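Getting marker and ink out of table linens

I've been washing tablecloths the same way ever since we moved to Pradville, and I only changed my mind about one thing: hot water. I used to go straight to it. Don't! Heat can set ink and then you're stuck with it (ask me about the napkins my aunt Shanti gave us).

What I do now is slide an old white towel under the spot, dab on rubbing alcohol with a cotton ball, and keep moving the towel so the ink has somewhere clean to go. Dab, don't scrub. Scrubbing just gives you a bigger spot with fuzzy edges.
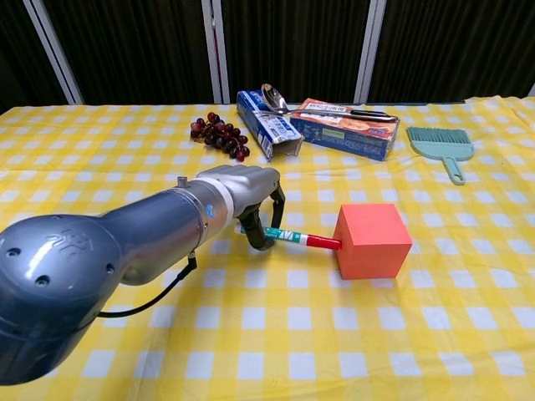
Cotton can take more of this than most people think, but test the dye first. Pick a corner that hangs down out of sight, put a drop of alcohol on it and wait 2 minutes. With something like a yellow-and-white gingham tablecloth I'd press a paper towel on the yellow part and look for any color coming up — if there's some, switch to dish soap and cool water and be patient.

Permanent marker is a different animal. I get maybe half of it out on the first go, then repeat after supper. Line dry until you're sure the mark is gone, and save the dryer for next time.

Murdo wrote in September to say hairspray works too. The old kind did, for me. The stuff I buy now just leaves it sticky.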